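3. Recogida de demostraciones

3.1. Puesto de trabajo y tarea 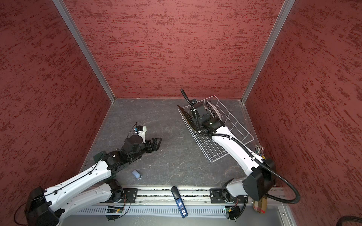
Figura 2. Puesto bimanual durante una demostración teleoperada. El brazo derecho trabaja dentro de la cesta de rejilla blanca; el izquierdo mantiene la pinza abierta sobre la superficie gris.

Todas las demostraciones empleadas en este trabajo se recogieron en el puesto de la figura 2, al que en adelante nos referimos como Jumevar. Los dos brazos van atornillados mediante placas negras a un perfil ranurado de aluminio que recorre el frente de la cabina, de modo que la distancia entre bases permanece constante de una sesión a otra. La separación se fijó al montar el puesto y no se modificó durante la campaña. El perfil admite otros anclajes, pero cualquier desplazamiento obliga a repetir la calibración extrínseca y a separar los datos anteriores de los posteriores.

Las paredes rojas se mantuvieron en todas las sesiones. Se trata de un fondo poco habitual en los conjuntos de datos de manipulación, donde predominan los entornos domésticos o de laboratorio sin cerramiento, y la cuestión de si una política entrenada con él se transfiere a otros fondos se aborda en la sección 5. Para el presente apartado basta con señalar que el cerramiento reduce la variación de la escena a los objetos y a la configuración de los brazos. La superficie de trabajo tampoco se sustituyó. Las marcas de uso y las partículas blancas dispersas que se aprecian en ella no se eliminaron de las imágenes mediante ningún tratamiento posterior.

La tarea de referencia consiste en colocar y extraer objetos de una cesta de varilla. La cesta no tiene una posición nominal: el operador la sitúa antes de cada episodio con la orientación que indica el programa de sesión, elegida al azar dentro de un sector accesible para ambos brazos. En la configuración de la figura 2 una esquina apunta hacia el centro de la superficie, y es el brazo derecho el que accede al interior. Esta clase de orientación resulta más exigente que la alineada con el perfil frontal, puesto que los dedos de la pinza deben entrar en un volumen cuyas paredes no son paralelas a ningún eje del puesto.

La elección de una cesta de rejilla responde a dos dificultades que queríamos representar en los datos. La primera es geométrica. Una vez que la pinza desciende por debajo del borde, los márgenes laterales se reducen y los errores de orientación de la muñeca se traducen en contacto con las varillas. La segunda es perceptiva: la rejilla deja ver parte del contenido, pero lo fragmenta, y la propia pinza oculta otra parte. En la figura 2 el objeto blanco de forma circular que se encuentra en el interior queda parcialmente tapado por la pinza en la vista de la cámara fija. Las segmentaciones obtenidas con el modelo base en estas condiciones fueron inestables, y por ello no se utilizan como entrada de la política.

3.2. Interfaz de teleoperación

El operador gobierna ambos brazos desde un par de réplicas de menor tamaño con la misma disposición cinemática. La correspondencia se establece articulación por articulación, sin cinemática inversa intermedia. La ventaja principal de este esquema es que las singularidades del brazo gobernado coinciden con las de la réplica y el operador las percibe como una pérdida de movilidad en su propia mano. El inconveniente es que la postura de partida debe igualarse antes de habilitar el movimiento; de otro modo, el brazo ejecutaría un salto. El software de control, Ladefoged, bloquea la habilitación mientras la diferencia en alguna articulación supere el umbral configurado.

Las consignas se envían a 50 Hz y se registran junto con las posiciones medidas. Conviene distinguir ambas señales. En espacio libre la diferencia entre ellas se debe casi por completo al retardo de seguimiento, mientras que en contacto contiene información sobre la fuerza que el operador pretendía ejercer. En los episodios con cesta el segundo caso es frecuente, tanto al apoyar el objeto en el fondo como al rozar las varillas. Por este motivo la acción que se aprende es la consigna y no la posición alcanzada. En ensayos preliminares, las políticas entrenadas con la posición medida tendían a aflojar el agarre en cuanto el objeto tocaba la rejilla.

No se dispone de realimentación háptica. El operador trabaja con visión directa del puesto y, en la mitad de las sesiones, con un monitor auxiliar que muestra la vista de la cámara fija. Timea Szűcs y Kevin Moynihan propusieron esta división al inicio de la campaña tras observar que, con visión directa, los operadores resolvían las inserciones apoyándose en información que la cámara no recoge: se inclinaban hacia un lado, miraban a través de la rejilla y corregían la muñeca. Una política que solo recibe la imagen no puede reproducir esa corrección por la misma vía. Las demostraciones realizadas con el monitor son más lentas, con pausas antes del descenso, pero las decisiones que contienen son en mayor medida explicables a partir de lo observado.

3.3. Demostración por guiado manual

De forma complementaria se recogieron episodios por guiado manual, en los que el operador sujeta el brazo y lo conduce con los motores en modo de compensación de gravedad. El procedimiento es más sencillo de aprender y permite un ajuste fino de la orientación de la pinza junto al borde de la cesta. Presenta, sin embargo, dos limitaciones conocidas. Las manos del operador aparecen en la imagen, lo que introduce una correlación espuria entre su presencia y el movimiento, y resulta difícil guiar los dos brazos a la vez.

Para evitar la primera limitación se adoptó un esquema en dos pasos. Primero se guía el brazo y se registra únicamente la trayectoria articular; a continuación se restituyen los objetos a su posición inicial y se reproduce la trayectoria sin intervención, grabando entonces las imágenes. La reproducción no siempre conserva el resultado. Un desplazamiento pequeño de la cesta al restituirla basta para que los dedos encuentren una varilla donde antes había un hueco. Los episodios cuya reproducción no completó la tarea se descartaron del conjunto de entrenamiento, aunque se conservan como ejemplos negativos.

La segunda limitación se aceptó. El guiado manual se reserva para episodios con un solo brazo activo, en los que el otro permanece en la postura de espera. Aun así, el registro contiene siempre las articulaciones de ambos brazos, con el fin de que el formato de los datos sea idéntico en las dos modalidades.

3.4. Protocolo de sesión

Participaron cuatro operadores, dos de ellos sin experiencia previa en teleoperación. Cada uno completó una sesión de familiarización que no forma parte de los datos. Las sesiones válidas tienen una duración máxima de 34 minutos, límite fijado por Awuor Massawe a partir del aumento de contactos no deseados que se observaba al prolongarlas. Dentro de una sesión se alternan bloques de 20 episodios con una pausa intermedia, durante la cual se comprueba el estado de las placas de montaje y el recorrido de los cables.

Esta última comprobación se incorporó al protocolo en marzo. En el brazo derecho, el conducto corrugado negro sube a lo largo del eslabón blanco y forma un bucle sobre el conjunto de la pinza. Cuando la muñeca gira dentro de la cesta, el bucle puede acercarse al borde y ejercer una resistencia que el operador compensa sin advertirlo. El efecto se reconoce en los registros como una diferencia sostenida entre consigna y posición en las articulaciones distales —sin contacto aparente de los dedos— y desaparece al recolocar el conducto. Los bloques afectados se repitieron.

Los objetos que no intervienen en un episodio no se retiran necesariamente del puesto. Algunos quedan sobre la superficie o junto al perfil frontal, como el recipiente cilíndrico azul claro situado ante la pinza izquierda en la figura 2. Su posición no se controla ni se anota. Se optó por tratarlos como distractores naturales frente a la alternativa de introducir distractores sintéticos durante el entrenamiento, si bien ello implica que la distribución de estos objetos depende de los hábitos de cada operador. Aliki Kouris examina este sesgo en el apéndice B.

3.5. Segmentación y etiquetado

Cada episodio se divide en fases a partir de la apertura de las pinzas y de la altura del efector respecto a la superficie. Las fases consideradas son aproximación, entrada en la cesta, manipulación interior, salida y reposo. La división es automática y se revisa manualmente con la herramienta Brosar, que presenta la imagen sincronizada con las señales articulares. La mayor parte de las correcciones afecta al límite entre la entrada y la manipulación interior, poco definido cuando el operador desciende y reorienta la pinza en un mismo movimiento.

Las fases se asignan por separado a cada brazo. Esta decisión complica el etiquetado, pero refleja mejor el comportamiento real de los operadores, que rara vez mueven ambos brazos de manera simultánea en esta tarea. Lo habitual es que uno actúe en la cesta mientras el otro espera con la pinza abierta en la zona central. El brazo en espera no está inmóvil en sentido estricto: recoge el temblor de la mano que sostiene la réplica, y una política entrenada sin filtrado lo reproduce. Se aplicó por ello un filtro de banda muerta a las consignas del brazo cuya etiqueta es de reposo, y solo a ellas.

La revisión de todos los episodios corrió a cargo de Idrisa Okoth y Tímea Szűcs, que etiquetaron por duplicado un subconjunto para estimar el acuerdo. Las discrepancias se concentran en episodios con varios intentos de agarre dentro de la cesta. En esos casos se conservó la secuencia completa, incluidos los intentos fallidos, siempre que el último concluyera con la salida del objeto. Eliminar los intentos intermedios acorta los episodios, pero priva a la política de ejemplos de recuperación, y en la sección 4 se muestra que su ausencia perjudica sobre todo a las configuraciones con la cesta girada.

Los datos se almacenan en el formato Vellum, con un archivo por episodio que contiene las imágenes, las consignas, las posiciones medidas y las etiquetas de fase. La modalidad de demostración figura como metadato y no se proporciona a la política en ninguno de los experimentos que siguen.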